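Vetildale tightens rules on countertop sealers after complaints over stone care claims

VETILDALE — Stone fabricators and retailers in Vetildale will have to state in writing what kind of sealer has been applied to a new kitchen countertop, and how often it should be renewed, under a rule approved by the town's consumer standards office on Friday. The rule takes effect in November and covers marble, limestone, travertine and other calcium-based stones sold for indoor use.

The change follows a review of 598 service records from homes in the town and the surrounding district. The records were supplied by fabricators, two repair firms and a warranty administrator. According to the office, the most common entry was etching, a dull mark left when an acid reacts with the surface of the stone. Staining came second. Cracks and chipped edges made up most of the remainder.

Marlene Sutherland, who led the review, said buyers often use the two words as if they meant the same thing. A stain is a foreign liquid that has moved into the pores of the stone and left color behind. An etch is a loss of material at the surface. The two call for different repairs, and a sealer offers protection against only one of them.

"A penetrating sealer slows down absorption," Sutherland said. "It gives the owner time to wipe up oil or wine. Lemon juice will still dull a polished marble surface, sealed or unsealed, and the paperwork people were given did not tell them that."

In the records examined, 19 separate phrases were used to describe sealer performance. They ranged from "stain resistant" to "permanent protection" and "fully acid proof." The last two will no longer be allowed on sales documents in Vetildale unless the seller can produce test results for the specific stone and finish being sold.

What the rule requires

Sellers must provide a single-page care sheet with each installed countertop. The sheet has five required entries: the trade name and geological type of the stone, the surface finish, the type of sealer, the date of application, and the recommended interval before the next test or application.

The entry for geological type drew the most comment during the consultation period. Trade names are not a reliable guide to how a stone will behave. Some slabs sold as marble are dolomite, which reacts more slowly with weak acids. Some sold as quartzite contain enough calcite to etch. Fabricators can check with a drop of dilute acid on an offcut or with a scratch test, and the rule asks them to record which method was used.

Finish must be given as polished, honed, leathered or brushed. A honed surface has a lower sheen and tends to hide etch marks better than a polished one, but it often absorbs liquids faster before sealing. The office had considered leaving finish off the sheet and put it back after repair firms objected.

Sealers are divided into penetrating and topical types. Penetrating sealers, usually silane, siloxane or fluoropolymer compounds carried in water or solvent, soak into the pores and leave the surface exposed. Topical sealers form a film on the surface. A film can block acid for as long as it remains intact, but it scratches, may yellow near heat and generally has to be stripped before it can be renewed. Sellers who apply a film must say so in plain words on the first line of the sheet.

The water test

In place of a fixed yearly schedule, the care sheet will direct owners to a water test. A small amount of water is placed on a clean, dry part of the counter and left for 10 minutes, then wiped away. If the stone beneath has darkened, it is absorbing water and the sealer is due for renewal. The test should be repeated in more than one place. Areas next to the sink and the cooktop usually wear first.

Wilson Flores, a fabricator who took part in the consultation, said fixed schedules had led some owners to put new sealer on stone that did not need it. Excess product that is not wiped off dries as a hazy residue. Removing it can take longer than the original application.

"We get called out for what the owner believes is damage, and it is leftover sealer," Flores said. "If the water sits on top and the stone stays the same color, leave it alone."

The office also asked for standard wording on cleaning. The agreed text recommends a soft cloth, warm water and a pH-neutral soap for daily use. It advises against vinegar, citrus cleaners, bathroom descalers and scouring powders. Bleach is not listed among the banned cleaners, though the text says it should be avoided on dark stone and never mixed with other products.

Metal items stored on the counter

A section added late in the process deals with items that stay in one place for long periods. Iron and steel objects with worn coatings can leave rust marks on pale stone if moisture is trapped beneath them. Fruit stands, wire racks, canisters and pan supports are all mentioned. Owners are advised to lift such items from time to time, wipe underneath and use felt or silicone feet where the metal would otherwise rest directly on the stone.

Fruit itself also appears in the section. Juice from a split tomato or a cut lemon can etch polished marble within minutes, and overripe fruit can leak for a day or more before it is noticed. The text suggests a tray or liner beneath open storage.

Rust marks are classed as stains and can sometimes be drawn out with a poultice, an absorbent powder mixed with a reducing agent and left under plastic film. Many rust removers sold for sinks and laundry contain acids that will etch marble, and the sheet warns against them. Deep rust marks may need professional treatment, and the office makes no claim that all of them can be removed.

Reaction from the trade

Birnus, a countertop supplier with a showroom in Vetildale, said it would begin using the new sheet before the deadline. Ilaria Bianchini, its technical manager, said the company already recorded stone type and finish for its own files and would need to change only the printed document.

She was less satisfied with the treatment of factory-sealed slabs. Some slabs arrive with a sealer or resin already applied, and the fabricator may not be told which product was used. Under the rule, the seller must either obtain that information from the producer or write "factory treatment, type unknown" on the sheet.

"That line is accurate, but it will worry customers," Bianchini said. "We would have preferred to give a test result instead of a product type."

Drundari, a repair firm that handed over part of the service data, supported the rule and asked for it to be extended to floors and shower walls. Brayden Beaudoin, who manages its restoration crew, said shower walls are exposed to soap, minerals and acidic cleaners at the same time and are harder to refinish in place. The office said floors and wet areas would be considered separately and gave no timetable.

Engineered quartz, porcelain slab, granite and solid surface materials are outside the rule. So are secondhand countertops and slabs sold without installation. Owners who buy an uninstalled slab may request a care sheet, but the seller is not obliged to complete the sealer entries.

Enforcement and existing counters

Sellers who fail to provide a sheet will first receive a written notice and 28 days to correct the omission. Repeated failures can lead to a fine and an entry in the public register of trade notices. The office said it would not inspect private homes and would rely on complaints and checks of sales files.

The rule does not apply to counters installed before it takes effect. Owners of older marble can still use the water test and the cleaning text, both of which will be posted on the office's website and available in print at the front desk.

Riku Sakamoto, a materials instructor at the Després trade school, said the test for existing etch marks is also simple. Looking across the surface at a low angle toward a window or lamp will usually show dull rings or spots that cannot be seen from above. Light etching on polished marble can often be reduced with a fine polishing powder made for calcium-based stone. Marks that can be felt with a fingernail generally need to be honed out and repolished by someone with the right abrasives.

Sakamoto advised owners to try any product first on a small area out of view, and to let the stone dry fully before judging the result. Damp marble can look darker for a day or longer, particularly after a poultice, and a second treatment applied too soon may trap moisture near the surface.

The care sheet template and guidance notes for sellers will be available from the consumer standards office ahead of the start date. Questions from fabricators on mixed-material kitchens, including islands where marble is joined to another surface, will be answered in a supplement to the notes.

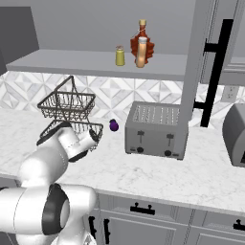

A marble kitchen countertop with a two-tier wire basket (computer rendering).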